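The Soup That Brings a Valley Home

By Harvey Charbonneau

The first thing you notice coming into Firside in the fall is the smell of onions. It gets into the car before you've even found a place to park, sweet and a little burnt, and it's drifting out of what seems like every kitchen window on the main street. I had been told to come hungry. I had also been told to bring my own spoon, which I took for a joke until I saw the spoons, dozens of them, tucked into shirt pockets and hatbands and the tops of boots.

The reason for all this is a soup called bailly. It's named for the creek that runs behind the old mill, Bailly Creek, and people here will tell you the water is what makes it. Maybe so. I've tried it at home four times now with water from my own tap and it has been very good every time, and not once has it been as good as theirs.

Bailly is a squash and onion soup, thickened with stale rye bread and sharpened at the end with cider vinegar. That's the whole skeleton. Everything past that is an argument. There are families who put in smoked pork and families who would cross the road to avoid it. There's a camp that swears by apples. I met a retired bus driver who adds a spoonful of cold coffee, and I tasted his, and I'm sorry to report to the other camps that it was wonderful, dark and round and slightly bitter at the back of the throat.

The squash matters most. They use one called the Grostovia, a lumpy gray-green thing that looks like something you'd trip over in a field. Inside it's a deep orange, dry and dense, closer to a chestnut than to the watery butternuts I grew up on. It doesn't travel well and it doesn't look like much, so you won't see it in a supermarket. Growers in the valley save their own seed and trade it over fences. A good one weighs 12 pounds and will keep in a cool cellar until spring if the stem stays on. Break the stem and you'd better cook it that week.

I spent my first morning at Brirurden, a farm on the north slope that grows more of them than anyone else. The vines were already down, black from the first hard frost, and the squash sat out in the open in long rows to cure. You cut them with a few inches of stem, you turn them once, and you leave them alone. After that comes the part I loved, the knocking. You rap each one with a knuckle and listen. A ripe Grostovia gives back a low, hollow note, and an unripe one just thuds. I got quite good at this! By lunch I was knocking on everything, fence posts included.

Then there are the onions, and here I have to ask you to be patient, since the valley certainly is. The onions for bailly are cooked for 3 hours. You start them in butter over the lowest flame you've got, with a pinch of salt and the lid on, and you don't raise the heat, and you don't wander off either. They go limp, then gold, then a color like old leather. Somewhere in the third hour they collapse into a kind of jam, and the whole house smells like the street did when I drove in.
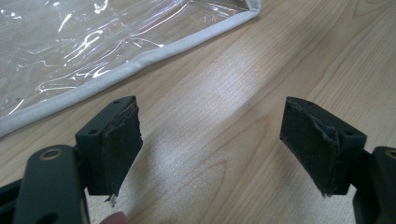 Can you make bailly without a Grostovia squash?

Kabocha is the closest thing most of us can buy, and it works well. Pick a heavy one with a dry stem, roast it in halves until the edges brown, and leave out a little of the liquid the recipe calls for. Buttercup squash is a fine second choice. Butternut is too wet and too sweet on its own, but it improves a lot if you roast it a day ahead and let it sit uncovered in the fridge overnight.

The bread goes in near the end, torn up with the crusts on. It should be properly stale, the kind you could drive a nail with. It soaks up the broth, gives up, and disappears, and what you're left with is a soup that holds a spoon upright for a second before letting it fall. Vinegar goes in off the heat. Everyone was firm on that. Boil it and you lose the brightness, and without the brightness bailly is only a very nice puree.

I'd timed my trip for the big supper, held on Tue 21 October in the street itself, with tables set end to end from the church to the feed store. Firside has a population of 800. The supper fed 1,000. They come back for it from wherever they've moved to, grown children with babies on their hips, a pair of brothers who hadn't been home in years and who were put straight to work slicing bread. There's no ticket and no program. Pots come out at dusk, people walk along with a bowl, and you take a ladle from whichever pot you like the look of.

I had seven bowls. I don't regret any of them, though I slowed down badly at the sixth. The one I still think about came out of a dented pot near the feed store, made with smoked pork and apple both, a compromise reached by a couple who'd grown up on opposite sides of the question. The apple had nearly melted. The pork was in shreds so fine you tasted it before you saw it. I went back for the recipe and was handed a spoon and told to stir while they looked for a pencil.

They never did find the pencil, so I wrote it down in the car from memory, with the heater on and the windows fogging. Two onions per person, more than seems sane. One squash for the pot. A heel of rye, a tart apple, a bit of pork if your family allows it. Vinegar last.

The squash will be for sale at the Brirurden farm gate through the end of November, or until they run out. Bring cash and a box. And if you're staying for lunch, bring a spoon.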